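What Dry Mouth Does to Your Teeth

Many people wake up at night and reach for a glass of water. They think it is only the warm bedroom, or the salty dinner. In the dental clinic at Nerkthorpe, the dentists hear about it from patients of every age, and most often from those who take two or more medicines each day.
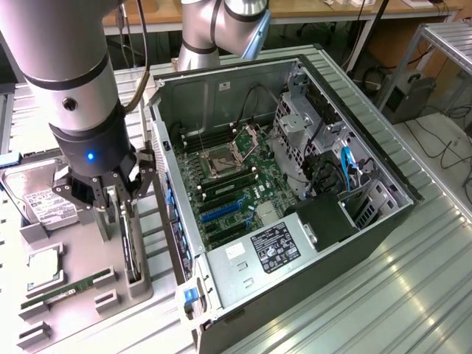
Why saliva matters

Saliva washes away small pieces of food and makes acids weaker after a meal. When there is too little of it, decay can start near the gums, where the tooth is softer. One patient of 53 years had no cavity for a long time, and then in May she had two together. She had changed her allergy pills that winter.

What can help

Take small sips of water during the day. Sugar-free gum is good also, if your jaw does not hurt from it. Avoid mouthwash with alcohol, and use a toothpaste with fluoride in the evening. 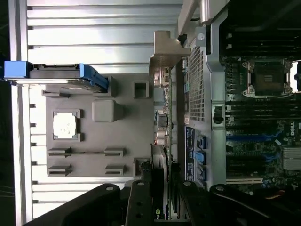

When to ask for an appointment

If your tongue feels rough for more than two weeks, or bread is hard to swallow, call your dentist. Bring the list of your medicines, but do not stop any of them before you speak with your doctor.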